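Wamance Media Bias Set – README

What you get: 800 opinion columns and op-eds on politics, taken from 21 small outlets in and near Bonarton and Flevport. Each one is tagged for lean, topic and how angry the author seemed to be. The anger column is by far the most popular.

Labels were applied by 4 readers who agree on very little, taxes least of all. Where they split evenly, the row says "disputed" and we went home.
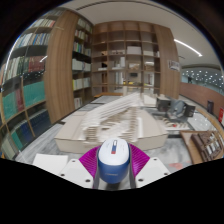 Can I use the lean labels to rate a whole outlet?
Please don't. The labels belong to single columns, and several outlets have only a handful of rows.

Files
columns.csv – text, outlet code, month, labels
notes.txt – reader comments, lightly cleaned for language
nel.cfg – settings for Nel, our labeling tool, which crashes if you sort by outlet

Known problems
Satire is tagged as sincere in places. In our defense, so was the reader mail. Columns under 90 words were dropped, and one Flevport weekly lost its entire court coverage that way. Anything published after May is missing.
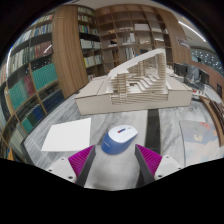

Blue and white mouse on a marble tabletop, beside a blank sheet of paper.

License
Free for research and teaching. Campaigns may use it too, but must leave the "disputed" rows in. Corrections are read on Saturday.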